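Ticket 1341: Gripper fingers and fixture plate for the CPU cell, what to put in the March budget
Status: waiting on quote
Site: Kimomdale

Hello all, and thank you for being so patient with me on this one! I know the original request was just "please order spare fingers", but once I started filling in the form I kept running into other things we ought to buy in the same round, so bear with me.

The fingers first. Nukier sells them in packs of 2 and I'd like us to hold several packs, as the chips are thin and a worn pad is the first thing I would suspect when one gets put down crooked. 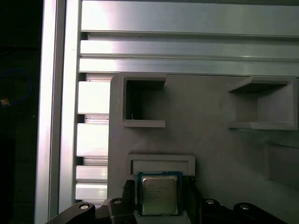

CPU held upright in the fingers, in front of the slot on the gray plate.

The plate is the other half of it. Futel quoted 400 dollars for a machined one, and Onyeka can print us another for nearly 40. I'm leaning toward printed for now (we keep changing our minds about the layout, me included).
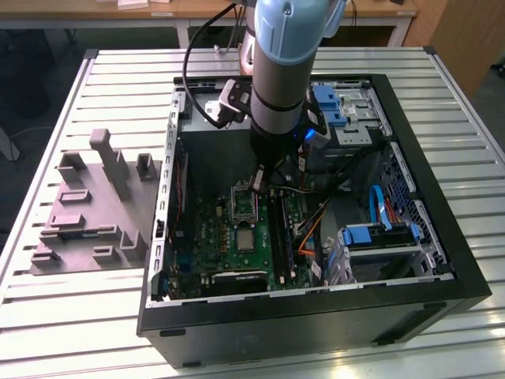

Page last changed: October 2025

Added after going over the reach question: the tower lies on its side next to the plate, and the arm comes down from above to get at the socket, with the wrist camera and its bracket near the lower end of the arm. So please don't approve a bulkier bracket until we've measured it against the drive cage. I've moved that line to "hold" and left the fingers and the printed plate as "buy". Shipping to Kimomdale still needs adding.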